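Home Recipes Home & Closet Travel About Contact

Last updated: July

Packing Away the Winter Stuff (Finally)

So it's the middle of summer and I have only just dealt with the winter clothes. They'd been sitting at the end of the bed since spring, and every night I'd shove the pile over with my feet and tell myself I'd do it in the morning. Then we had a string of sticky 90-something nights and even looking at wool made me itch, so out came the bins!

I own 14 sweaters. I live in a place where you need a sweater for maybe four months, and I wear the same 2 over and over (the big oatmeal one and the green one with the stretched-out neck). The rest just ride along from apartment to apartment.

What I wash first

Everything gets washed before it goes in a bin, even if I only wore it once. I learned that from a cream cardigan that went away looking perfect and came out in October with yellow marks all down the front. Wool gets a cool soak in the sink for 20 minutes, then I roll it in a towel and lay it flat on the spare bed. Fleece and velvety things go in the machine inside out on gentle, no fabric softener, and I keep them far away from towels – the lint never comes off.
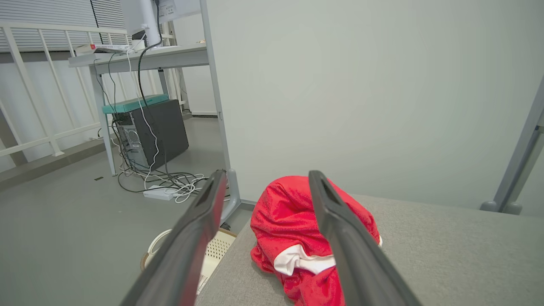 Where it all goes

I bought two under-bed bins from Osska last year and they're fine, though the lids pop up at the corners if you get greedy. Heavy sweaters on the bottom, soft stuff on top, cedar blocks tucked down the sides. I sand the blocks a little when the smell fades. Coats stay on hangers in the hall closet with the zippers done up.

Five sweaters went in the donate bag. The green one did not, and I'm going to try to fix that neck before it gets cold – if anyone has a good method, leave it in the comments!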